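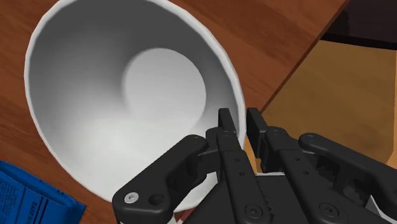 Rim grasp on bowl: grasp pose is fine, contact is not

Forum: Manipulation / Simulation and Planning
Tags: grasping, collision meshes, wrist view

t_edet
Posted 11/23/23

Picture is the wrist view from the sim at the pregrasp pose. White bowl on the wood table, one finger over the inside of the bowl and the other outside, rim between them. The planner gets to this pose on every seed I have tried. The next step is close fingers, and the step after that is lift.

The problem is what happens on close. The fingers stop early, the gripper reports a width well above the rim thickness, and the lift leaves the bowl on the table. I ran 409 episodes overnight with the bowl pose randomized and 63 of them ended in a successful lift. The same policy on the mug set has no such trouble.

Things I have checked:
- friction on the pads, raised and lowered, no real change
- finger force limit, doubled, no change
- controller gains, stock values from the Morikawa config
- physics step, halved, no change apart from the run time

Grasp poses come from Panetti with the default antipodal sampler. Any pointers welcome.

rchukwu
Turn on collision geometry in the viewer and look at the bowl. If the import used a single convex hull, the bowl is a solid lump as far as physics is concerned and your inner finger is going into it. The render mesh tells you nothing here.

t_edet
It is not a single hull. I ran decomposition on import. The inner finger does go down past the rim without a contact being reported, so there is a cavity.

rchukwu
How many pieces, and how thick is the wall in the collision model compared to the visual one? Decomposition on a thin curved wall tends to give you wedges. The cavity is open in the middle and too fat near the rim, which would match "stops early, reports large width".

annelies_v
I would look at the grasp before the mesh. Compare the two fingertips in that view: the left one is upright and the right one is slanted. If that is a real difference in pad angle relative to the wall and not perspective, you are closing on a wedge with one edge contact. Force limit and friction will do very little for you in that case.

c_ojo
Disagree. It is a linkage gripper seen from a camera close to the fingers, so the two sides are going to look different. You cannot read pad angle off one wrist image. Print the fingertip frames and compare the normals.

annelies_v
I said "if". But the sampler treats the rim as a pair of parallel faces and a bowl wall flares outward. Unless the approach axis is tilted to follow the wall, the pads are not flush. We had this in Gretuvbridge with soup plates, and tilting the approach was most of the fix.

c_ojo
Most of the fix for slipping. He is not slipping, he is stopping early. Those are different failures and they show up differently in the width log.

t_edet
Printed the frames. Pads are parallel to each other within numerical noise. Relative to the wall they are off, the approach is straight down the table normal and the wall leans out. So you both have a point.

Also checked the collision mesh as rchukwu suggested. Near the rim it is more than double the visual thickness, and it is not even around the circumference. There are two spots where adjacent pieces overlap and it is worse there.

rchukwu
There it is. Raise the voxel resolution on decomposition, or skip it and build the wall out of boxes arranged in a ring. A ring is ugly but the thickness is what you say it is. Use an SDF collider if your build supports it.

adesuwa_o
Second the ring of boxes. One caution: if you use few segments, the pads can land across a joint between two boxes and you get contact normals that flip between steps. Make each segment wider than the pad or add a lot of them. The middle range is the bad one.

Separate question, does your planning world know about the blue package at the lower left? With the bowl pose randomized you will get episodes where a gripper link goes through it on approach. A planner with only the table and the bowl in its world will allow that.

t_edet
It is in the physics scene and not in the planning scene. I will add it. Rebuilding the bowl with a box ring now.

t_edet
Update. Box ring in, package added to the planning scene, approach still vertical. Early stop is gone, and the reported width on close now matches the rim. Some lifts still fail, and in those the bowl rotates about the contact and drops. Full numbers after the next overnight run.

annelies_v
Rotation about the contact is what I would expect with an edge contact. Tilt the approach.

c_ojo
Or it is what you would expect from lifting any wide bowl by one point on the rim. The center of mass is well out from the fingers, so there is a torque about the pads whatever the approach angle is. Tilt will get you a larger patch and more margin. I would also lower the lift acceleration and grasp deeper down the wall.

annelies_v
Agreed on depth. I would still change the tilt first, on its own, so the two effects can be separated in the log.

t_edet
Will run tilt only, then depth only, then both, same seeds for each. The Wudville branch has a per-object approach offset that I can reuse for the tilt.

adesuwa_o
That branch applies the offset in the object frame and not the grasp frame. For a bowl that means the tilt is only correct on one side of the rim. Check the sign on the far side before you start a long run.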